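Textbooks > Making and Measuring > Chapter 4

Chapter 4: Flat, Square and True

Pick up a ruler and lay its edge across the nearest tabletop. Now crouch down and look for light underneath. Almost every table shows a sliver somewhere, and once you have seen it you will want to check the floor, the doors and the kitchen shelves as well. Welcome to the chapter I have most looked forward to writing!

Flatness is a strange and lovely idea. We use the word every day, yet no surface ever made is perfectly flat. What a maker can do is say how far from flat a surface is allowed to be, and then prove that it stays inside that limit. The permitted error is called the tolerance, and we shall meet it on nearly every page from now on. 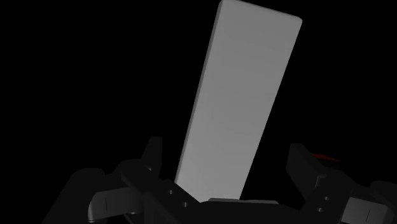

A plate has two broad faces and a thin edge running all the way round, and each of them can go wrong in its own way. A face can bow, cup or twist. Two faces can each be flat and still not be parallel, so that the plate is thicker at one end. Take the pale grey slab as a model: its broad front is smooth and plain, and its thickness shows as a narrow, darker strip down the long left side. To describe it fully on a drawing we would need its length, its width, that thickness, and the radius of its rounded corner — four sizes before we have said a word about flatness.

Our first worked problem uses a plate 400 mm long and 254 mm wide, which Abenezer Asfaw must check with nothing but a straight edge and a set of feeler gauges. Try it yourself before you read his method. You will need a surface to measure from, known as a datum, and choosing it well is half the fun.

Last updated: 6 December 2020

Related chapters
Reading a Steel Rule
Straight Edges and Feeler Gauges
Why Boards Warp
Angles Without a Protractor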